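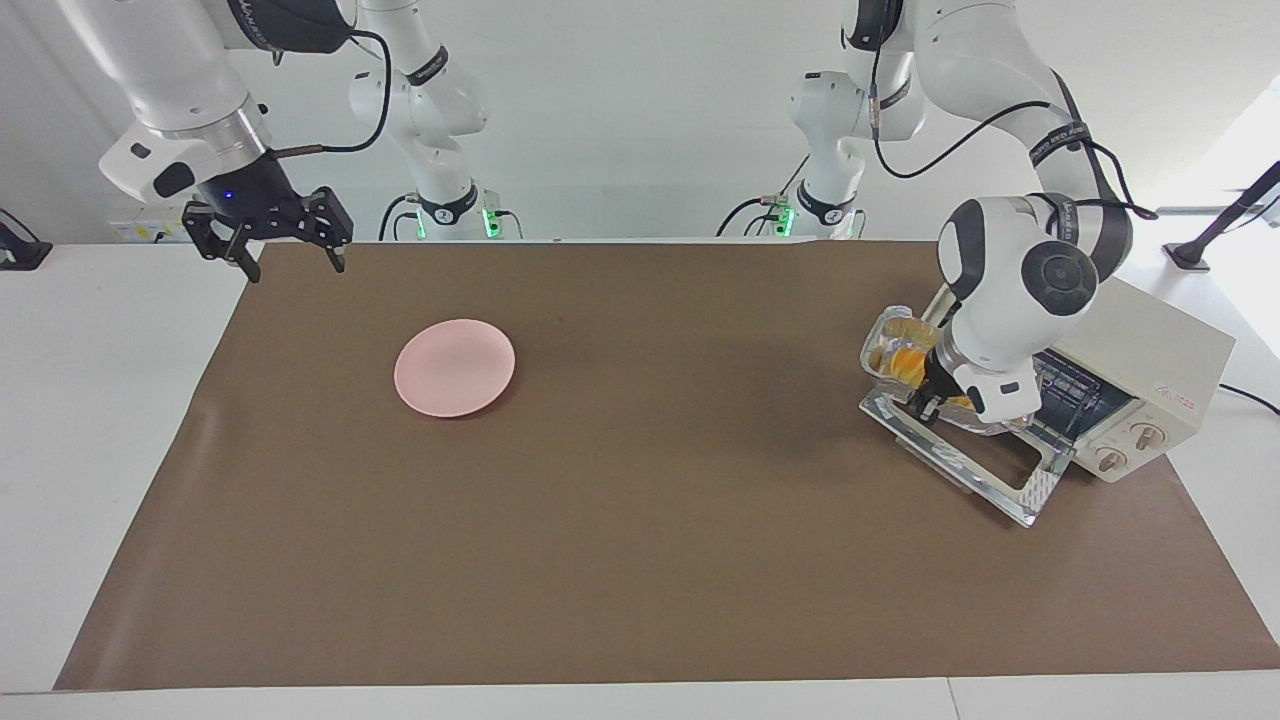
Blood thinner tablets and a long flight after a clot in the leg

Posted by Amarachi Lawal

Hello everyone. In February I was told I have a deep vein clot in my left calf. I had five days of injections and now I take tablets, two times a day. My leg is less swollen but the ankle is still thick in the evening. My problem is that my sister is getting married overseas and the flight is 13 hours. The clinic nurse in Fladura said "probably fine, ask the doctor", but my appointment is only after the wedding. Has somebody flown in the first months? Do I also need the stocking if I take the tablets already? And what do I do with the tablet times when the clock changes?

Tadeo Medina

I had the same thing, but mine went to the lung, so I was more afraid than you maybe. My specialist let me fly after three months. Please don't take my three months as your rule, it depends on the size of the clot and on your other illnesses. Phone the clinic and say the date of the flight. When I did this they gave me a phone appointment the same week.

For the tablets, I kept my watch on home time until I landed. Then the pharmacist wrote me a small plan for moving the hours. I was told not to take a double dose to catch up. Carry them in your hand luggage with the letter from the pharmacy, my suitcase stayed in Hamada for two nights.

I wore a stocking to the knee, but it was measured at the clinic. The first one I bought by myself was too tight at the top and left a deep line. Ask before you buy.

If you get sudden short breath, pain in the chest, or you cough blood, call the ambulance or tell the crew. Don't wait for landing.

Plimik

Aisle seat! I walked to the back every hour and drank water, no wine. Also tell your travel insurance about the clot before you go. Mine charged 121 dollars extra, and my husband paid 127 with another company for his heart, so compare.

Amarachi Lawal

Thank you both. I phoned this morning and the doctor will call me back at 4 pm. I did not think about the insurance at all.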